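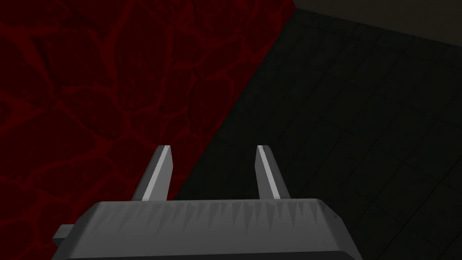
Section 4. Setting Up the Radon Monitor

Home | Products | Manuals | Support | Contact

The Stilora radon monitor is meant for basements, crawl space entries and ground-floor rooms. Read this section before you plug the unit in. If you are testing as part of a home sale, ask your state radon office which devices it accepts.

4.1 Choosing a location

1. Pick the lowest level of the house that people use regularly.
2. Place the monitor on a shelf or table at least 32 inches above the floor.
3. Keep it at least 10 inches from any wall, and well away from windows, exterior doors, sump pits and heating vents.
4. Do not use it in a bathroom, laundry room or kitchen. Steam can give a false reading.

Note: If the room has a finished interior wall and an exterior wall, set the monitor nearer the interior one.

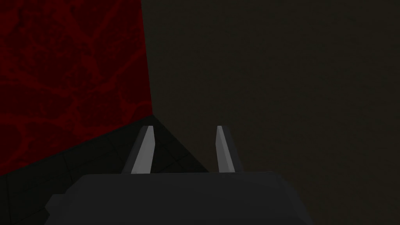
Figure 4-1. Wall corner and adjoining walls.

4.2 Starting a test

1. Close all windows and outside doors on every floor 12 hours before a short test. Normal coming and going is fine.
2. Connect the power adapter and press START for two seconds.
3. Wait for the light to turn solid green. The first number will not appear until the unit has run for a full day.
4. Leave the monitor in place. Moving it resets the count.

Caution: Do not cover the vents or tape the unit to a surface. Do not open the sensor chamber. Doing so voids the warranty.

4.3 Reading the result

Results are shown in picocuries per liter (pCi/L). At 4 or higher, repeat the test and contact a licensed mitigation contractor. Between 2 and 4, consider a long-term test that includes January or another cold month, when the house stays closed up.

Write the result, the room and the start date in the log at the back of this manual.

Section revised 4th September by Lanying Yao.

Related items
Section 5. Long-Term Testing
Replacing the Wargate Filter Screen
Rumgate Fan Kit: Installation Guide
Sealing Slab Cracks Before Mitigation
Warranty and Returns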